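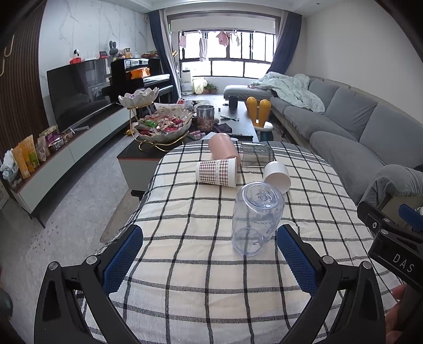 Cup task: where we've got to, 1/28/18

Hello Danilo,

Good news first -- the Rakport money has gone where we said it would, on hours of showing by hand. We now have 355 usable runs of the cup task, out of the 900 we promised you by September. I threw out 20 where I'd closed the grip too early (my fault, I was rushing).

The living room at Manness suits us well. The checked cloth stays on the table for every run, and I mix up how the cups lie. Paper ones are easy. Clear plastic is a pain, and I'd like 9 more sessions on that alone!
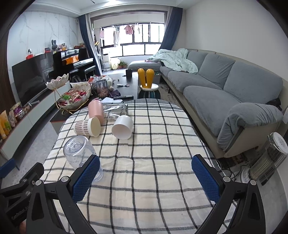
Cups on their sides, with the clear plastic one nearest the grip.

Remote control is next. Uçar have quoted for the handsets and I'll send you the figure once Sulier have answered too. Could you let me know whether that comes out of this year's budget or the next?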